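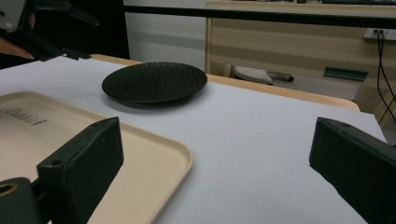 Plates first, because everyone asks about the plates. We're setting up the long table for the summer supper and I've been putting this page together between trips to the kitchen, so excuse the gaps. The plan was one plate per seat and one tray between two, nothing else on the table until people sit down. White underneath, wood showing along the far side, which I like a lot and am going to leave as is. The black plate has that rippled surface, a bit like stone, and it looks its best on plain white with the beige tray near it. Was going to do napkins in mustard. Changed my mind.

Posted June 28, 2019. More when the rest is unpacked.

What we've got so far:

Plates, black, round, from the Tierney range. 13 of them. Ordered in May, came well wrapped.

Trays, 15, cream, rounded corners, low rim. Two spare in case the kitchen wants them for bread.

Glasses still in the box. Short ones. Not sure about them.

Candles, no. Too hot in that room by eight.

First try was plate on top of tray. Too much going on, and the rim sat up too high next to the glass. Second try was plate beside tray, plate toward the middle, tray toward the chair. Better. You can reach the bread without your sleeve going in the soup. Also it leaves a good patch of white in between, and people always need somewhere to put their phone or thier reading glasses.

Kulero spoons are going on the right, bowl up. Forks left. No knives, there's nothing on the menu that needs one. If you want a knife ask in the kitchen, they're in the second drawer.

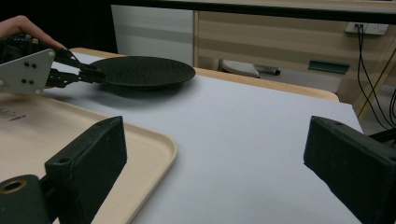

Black plate and cream tray, side by side on the pale tabletop.

Colors, for those who wrote in asking. The black isn't a true black, more of a charcoal once you get it in daylight. The cream is on the warm side. Put it next to pure white and it goes nearly tan, so if you're matching linen take a tray with you to the store. I didn't, and now own a tablecloth for some other occasion.

Cleaning. The texture on the plates does hold on to flour and anything sticky. Soft brush, warm water, dry straight away. Not the scratchy side of the sponge. Trays just wipe down. Don't stack them wet, they stick together and then somebody pulls and you have trays all over the floor (last summer, at Tallum).

Spacing. A hand's width from the table edge to the rim, roughly by eye, nobody is going around with a ruler. Ends of the table get a little more room for elbows. The corners are rounded so don't try and squeeze an extra seat in there, it never works and the chair ends up in the doorway.
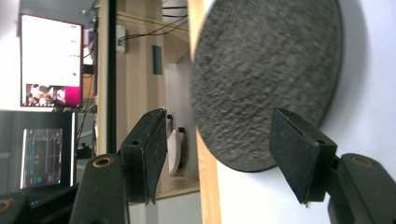 Serving order is soup, then the rice, then fruit. Soup bowls come out on the trays and go back on the trays, the plates stay put for the rice. That way it's one trip for each pair of seats. Bread is down the middle, torn not sliced. Water jugs at each end and one by the window.

The Tadau bowls are the ones for soup, the deep ones with the gray foot. They're heavier than they look so carry 2 at a time, no more. Please bring them back rinsed.

Still to do: flowers (low, and no lilies), place cards, find the big ladle. Chairs need a wipe. One of them wobbles, I've put tape on the leg so you can tell which, don't give it to a guest.

Leftovers go in the tubs on the bottom shelf, lids are in a seperate bag behind them. Lables and pen in the same bag. Doors at six thirty, food at seven.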